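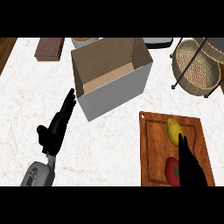
4. Planification des achats et coût complet du poste

4.1 Périmètre

Le chiffrage présenté dans cette section porte sur un poste bimanuel de préparation alimentaire légère, équipé de deux bras et de mains à plusieurs doigts. Il ne couvre ni le local, ni le raccordement électrique, ni le temps des doctorants. Nous avons retenu ce périmètre après lecture des dossiers déposés par deux laboratoires voisins, dans lesquels le matériel et les travaux étaient confondus sur une même ligne, ce qui rendait toute comparaison impossible.

La demande initiale, rédigée par Baltasar Urrutia en avril, prévoyait l'achat simultané des bras, des mains et du mobilier. Elle a été refusée au motif que le taux d'usage des mains n'était pas justifié. La version révisée sépare donc la dépense en trois tranches : simulation, une paire de mains, puis bras et mobilier.

4.2 Ce que la simulation permet de décider avant l'achat

La figure 1 montre le plan de travail simulé, avec les deux mains noires, le carton ouvert et la planche à découper en bois sur laquelle sont posés un citron et une tomate. Les objets ont été choisis pour leur poids dans la décision d'achat. Le carton impose une ouverture de main suffisante et un contact sur des parois peu rigides ; les fruits de petite taille sollicitent surtout le bout des doigts. Une pince parallèle traite correctement une partie de ces cas, à un prix nettement inférieur, et la question posée au budget est de savoir si l'écart se rembourse.

Figure 1. Plan de travail simulé utilisé pour l'étude de dimensionnement. Rendu de synthèse.

Nous avons exécuté 200 essais par configuration, en faisant varier la position des objets et l'écartement des bases. Trois grandeurs ont été relevées : la portée utile de chaque bras, les collisions entre les mains et le support, et les couples demandés aux articulations des doigts. Les deux premières conditionnent le choix du bras et la largeur du plan. La troisième sert à estimer l'usure et, par conséquent, le stock de pièces à prévoir.

La simulation ne renseigne pas sur la tenue des câbles ni sur le comportement des revêtements au contact de jus ou de graisse. Ces postes ont été évalués à partir des devis et des échanges avec les fournisseurs.

4.3 Consultation des fournisseurs

Deux fournisseurs ont été consultés pour les mains, Gutent et Sumampouw, et un seul pour les bras, Farwood, dont l'unité disposait déjà d'un contrôleur compatible. Les offres reçues diffèrent peu sur le prix d'achat. Elles s'écartent en revanche sur l'entretien. Gutent facture un retour en usine pour tout remplacement de doigt. Sumampouw vend les doigts à l'unité, au prix de 2074 euros pièce, et autorise le remplacement sur place après une formation d'une journée.

Shabani Mbwambo a repris les couples simulés pour estimer la fréquence de remplacement. Dans l'hypothèse centrale, il faut compter environ 3 doigts par an pour une paire de mains. L'hypothèse haute conduit au double. Dans les deux cas, l'immobilisation pèse davantage que la pièce elle-même : un retour en usine arrête le poste pendant plusieurs semaines, transport compris.

Nous utilisons des cookies pour mesurer l'audience de ce site. Accepter | Refuser | Gérer mes préférences

4.4 Répartition retenue

L'offre Sumampouw a été retenue pour les mains. La première tranche comprend les licences de simulation et la station de calcul. La deuxième comprend une paire de mains, un lot de doigts de rechange et la formation. Les bras et le mobilier relèvent de la troisième, dont l'engagement est subordonné à une revue technique fixée au 20/7/26.

Le mobilier a été chiffré par Diễm Lại sur la base d'un plan Gallberg de série. La largeur a été augmentée par rapport au premier croquis, les essais ayant fait apparaître des contacts entre les avant-bras lorsque les deux mains travaillent près du centre. Un plan sur mesure a été écarté en raison du délai.

Une provision pour aléas est inscrite sur la deuxième tranche uniquement. Rogelio Espiritu avait proposé de la répartir sur l'ensemble du projet, mais les règles de gestion de l'unité n'autorisent pas le report d'une provision d'un exercice à l'autre.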